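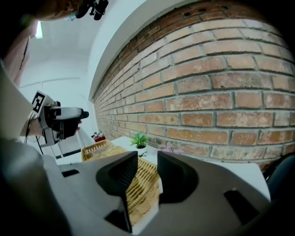
Wicker tray on the table, seen past the fingers of one of the grippers

Budgeting for a second pair of hand-held grippers – what am I forgetting?
Posted by brickwallbench, Apr 3, 2022

Hi all, first proper post from me so be gentle! We're a tiny outfit working out of one room, and we record people doing little household jobs with hand-held grippers, one in each hand. Tissue boxes, trays, that sort of thing. It's going well enough that we want a second station, and I've been asked to write up what it'll cost by the end of April.

So far I've got a quote from Starnell for a matched pair of grippers with the marker mounts included (nice), and a cheaper one from Bustico where you print and fit your own markers (less nice, but they're 518 pounds under Starnell for the pair). I've also put down a table, a head camera and a bit of money for props.
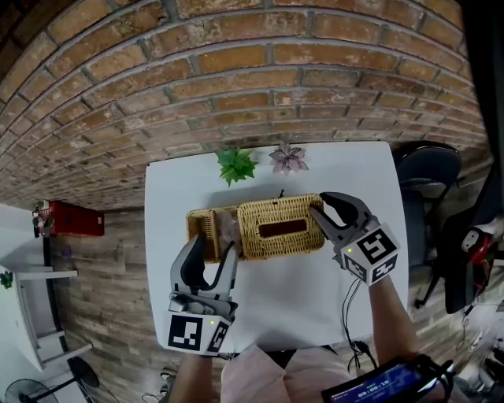

My worry is all the stuff round the edges. When we set up the first station we only budgeted for the big things and then spent ages buying cables, clips, spare finger pads and a chair nobody had thought of. I'd like to not do that again. Is there a sensible way to plan for the bits? And would you mix makes, or stick with what you've got? Ours are Starnell already, if that matters.

Posted by oddsocks_lab
It matters quite a lot, I'd say! We run 2 stations and made the mistake of having a different make on each. Everything was slightly off – different finger shape, different grip feel, spares that only fitted one of them. People who were quick on one were all thumbs on the other, and we ended up keeping two lots of written instructions and two drawers of spares. I'd pay the extra and match what you have.

For the bits, I do it as its own line on the sheet and I'm strict about it. Ours is 333 pounds per station and it goes on:

Cables, including a spare of each one
Cable clips and floor covers
Finger pads
Spare marker prints
A screen or timer the wearer can see without turning their head 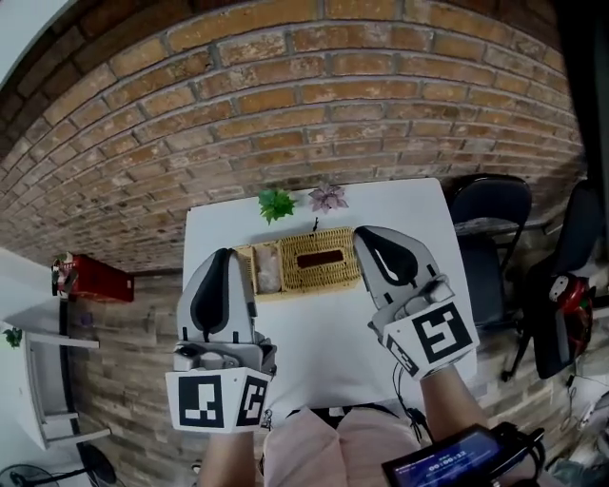 Do put proper money against the floor covers. Two stations in one room means twice the cable, and you'll be walking between them all day. The other thing I'd ask Starnell is how long spares take to arrive, and get the reply in writing. If it's weeks, buy a third gripper now and keep it in a cupboard. I know that sounds dear, but a station with one working hand is no use to anyone and you're still paying whoever's stood at it.

Oh, and props – buy two of everything, on the same day if you can. We went back for a second basket and the shop (Solís, near us) had changed the weave.

Posted by tgk
just get the bustico ones, markers are easy to print

Posted by marrowfat
I'm sort of in between. Bustico are fine if you've got someone patient with a ruler, because the markers have to sit dead flat and the mounts don't help you much. We lost a whole afternoon to it. If you put that person's time on the sheet, the gap shrinks a fair bit.

Have you asked about hiring? Grinuvley let us have a pair for 100 pounds a week when we weren't sure how much we'd use them, and it took the panic out of it. I wouldn't do it for months on end, mind. Check who pays if one gets dropped, because we didn't, and it was us.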